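Jobs & Playtests

Hello! I'm Saoirse Kinsella and I run Dedska, a very small games studio in Drirkby. I'm after people to play our new fighting game, Plenalbridge, and tell me where it's rubbish.

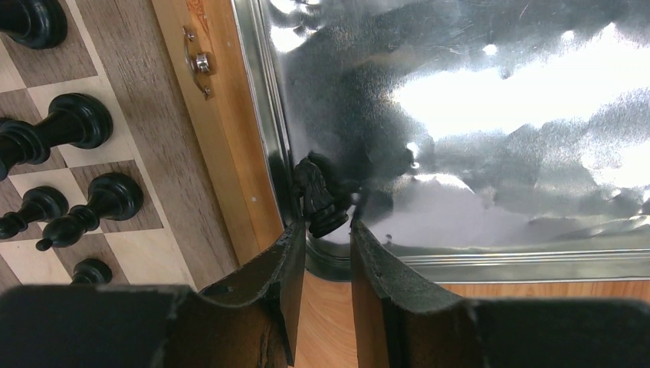 2 min read

It's a one-on-one fighter with four characters so far, and Tien-fu Su (who does all our animation) is desperate to know if the throws feel fair. I think they do, but I've played it so much I can't tell any more – I need fresh thumbs! Beginners are very welcome, and so are people who'll find the infinite combo in ten minutes and be smug about it.

Sessions last three hours with a proper break, and you'll get lunch, your bus fare and a copy of the game when it's out. You must be over 18. Bring your own pad if you're fussy.

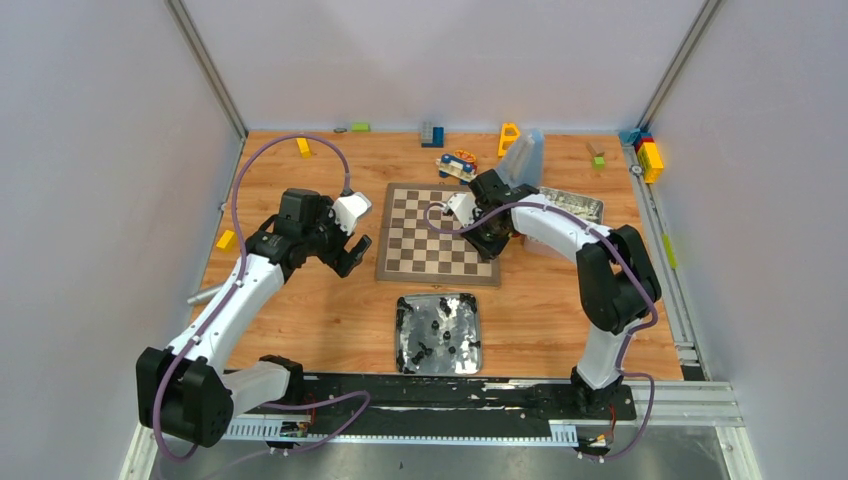
How to put your name down

Email Zuleica Sales at the studio by 17/05/2024 with two or three lines on what you play and what makes you switch off. She'll send you the available slots.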